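com espectadores que raramente frequentam salas comerciais. A amostra provém do circuito itinerante de Flikavthorpe, que exibe longas-metragens de estreia em auditórios municipais e recolhe, à saída, um questionário em papel. Foram distribuídos 1000 questionários e validados 500, tendo-se excluído os que não indicavam o título visto. A codificação das respostas abertas seguiu a grelha de Somogyi e Medve, com duas alterações: a categoria «ritmo» foi separada de «duração», e as menções à banda sonora passaram a ser registadas mesmo quando surgem apenas de passagem.

A concordância entre codificadoras foi calculada sobre um subconjunto de 115 respostas, lidas de forma independente por Bontu Sisay e Veronika Nyitrai. As divergências concentraram-se nas referências à legendagem, que uma das codificadoras tratava como aspeto técnico e a outra como aspeto narrativo. Adotou-se a primeira leitura.
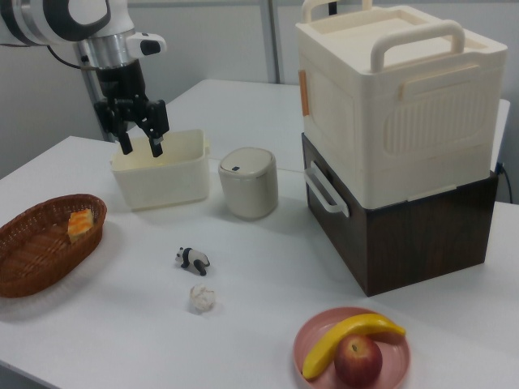

Figura 2. Braço robótico com pinça sobre um recipiente de plástico aberto; à direita, um pequeno caixote do lixo cilíndrico.

3.2 Distribuição das estreias regionais

O circuito programa cada filme em 5 localidades, com um intervalo variável entre sessões. Drikel recebeu a primeira exibição de todos os títulos, o que introduz um enviesamento conhecido: o público dessa localidade responde antes de existir crítica publicada. Ó Riain propõe corrigir este efeito através de um peso inverso à ordem de exibição. O procedimento foi testado, mas altera pouco a hierarquia dos títulos e não foi mantido nas tabelas finais.

As comédias dramáticas de estrada obtiveram as respostas abertas mais longas, sobretudo quando a sessão incluía conversa com a equipa do filme. Nos documentários, a extensão das respostas varia mais com a localidade do que com o título. As sessões de março foram analisadas em separado, dado que o distribuidor Hegedűs substituiu duas cópias por versões com montagem diferente. Os valores correspondentes constam do anexo B.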